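Clollbridge Joinery Supplies
Timber Tabletop Care: Frequently Asked Questions

Last updated Thursday, July 22, 2021

Which finishes do these answers cover?
Penetrating hardwax oils, film-forming polyurethane and shellac. Lacquered tops with a factory UV-cured coating are covered by the maker's own sheet and should not be treated with any product listed on this page.

How do I tell which finish I have?
Test on the underside first, provided the underside was coated at the same time as the top. Put one drop of methylated spirits on the surface and leave it for a minute. Shellac will soften and go tacky. Polyurethane will show no change. An oiled surface may darken slightly where the drop sat. Wipe the area dry after the test.

What is the curing time for Widureo hardwax oil?
Light use is acceptable after 2 days. Full cure takes 7 days at normal room temperature. Below 10 degrees the cure slows considerably, and orders delivered in June should be kept in a heated room. Do not cover the surface with a cloth, plastic or a glass sheet during this period.

How many coats are required?
Two thin coats on a new top. A maintenance coat is a single application. Excess oil left standing on the surface will not cure properly and has to be removed with a white pad.

Does the grain direction matter when applying oil?
Application can be in any direction. The final wipe must follow the grain. On boards with knots or wavy figure, follow the general run of the board and ignore local changes. 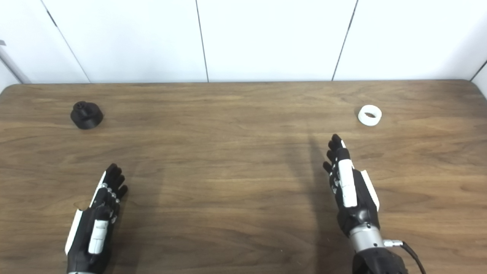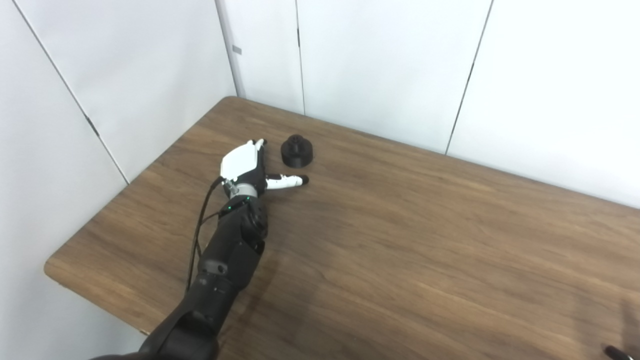 Brown tabletop, visible from two viewpoints.

Why does my top look patchy under a lamp?
Patchiness under raking light is usually uneven sheen, caused by one area absorbing more oil than the next. Check it in daylight before doing anything. If it is still visible, buff with a white pad and apply one maintenance coat to the entire surface. Spot coating makes the difference more obvious.

Can I go from polyurethane to oil?
Only after sanding to bare timber. Start at 120 grit and finish at 150. Sanding finer than 180 closes the surface and reduces oil uptake. Veneered tops should not be sanded by machine, as many veneers are only 0.6 mm thick.

How are white rings removed?
A white ring is moisture in the finish. Leave it overnight, as many clear without treatment. If it remains on an oiled top, rub lightly along the grain with a white pad and a small amount of oil. A black ring is a stain in the timber itself and requires sanding or oxalic acid.

What should I use for daily cleaning?
A damp microfibre cloth, followed by a dry one. Avoid vinegar, ammonia and any spray containing silicone. Silicone residue prevents later coats from bonding and is very difficult to remove.

How do I dispose of oily rags?
Lay them flat outdoors on a non-combustible surface until stiff, or soak them in water and seal them in a metal tin. Bunched rags can self-heat and ignite.

Do you refinish tables on site?
Yes, within the Clollbridge and Wodbridge delivery areas. The minimum charge covers 2 hours. Tops longer than 6 metres are quoted separately. Site bookings are handled by Rekha Kotian. Technical questions on the Iyengar stain range go to Hiyori Noguchi at the Wodbridge counter.

Can stain colours be mixed?
Colours within the Iyengar water-based range can be mixed with each other in any ratio. Do not mix water-based and spirit-based stains. Record the ratio by weight and keep a sample board, as a colour matched by eye cannot be reordered.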